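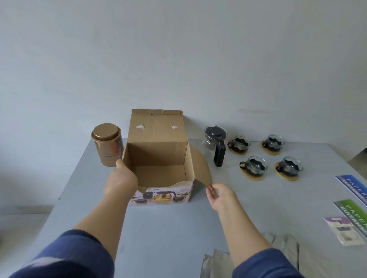

Packing a teapot is the hardest thing we do in this course, and I schedule it for week 7 so that nobody drops out in March. The difficulty is that a teapot is mostly air with things sticking out of it. The handle wants one kind of box and the pot wants another. Start with the carton before you touch any glass: take hold of a side wall, fold the flaps out of the way and look inside for old staples, crumbs and whatever the last packer left. A reused carton with a ragged front edge and bits of tape still on the back flap will do for practice. It will not do for the mail, however nice the picture of tea on the front.

## Session 7: Glass, lids and tins

**Bring:** one lidded glass object you can bear to lose, one tin with a lid, a carton, paper. Ismael Fontes brought his mother's decanter last year. Please don't be Ismael.

### Order of work

1. Lid off. Wrap it separately, knob and all. A lid left on the pot will spend the whole trip knocking to be let out.
2. Crumple paper and fill the pot until it stops rattling, then quit. Glass does not need stuffing like a turkey.
3. Wrap the handle first, body second. Most people do it the other way and then stare at the handle.
4. Line the bottom of the carton, about two fingers deep.
5. Pot in, upright. Paper on every side, including the side you think is fine.
6. Close the flaps. If they bulge, take something out. Sitting on the carton is not a technique.

### On tins

A tea tin looks tough and dents if you speak to it sharply. The shiny gold kind also collects fingerprints, which the recipient will assume are yours. Wrap it in soft paper, tape the paper to itself and never to the tin, and give it its own carton. I know it would fit beside the pot. So would a hammer.

### Drop test

From 40 inches, onto the mat, once on the base and once on a corner. Neusa Quintana keeps the score sheet and is not open to argument. Ten points for an intact object, none for effort.

### Reading before Saturday

- Araújo, the chapter on void fill (skip the poem)
- Hotby handout, both sides
- Gerkley's notes on reused cartons, which run to 200 pages and could have been 10

Cartons go back flat on the shelf by the door. Flat means the tape is cut on the bottom too.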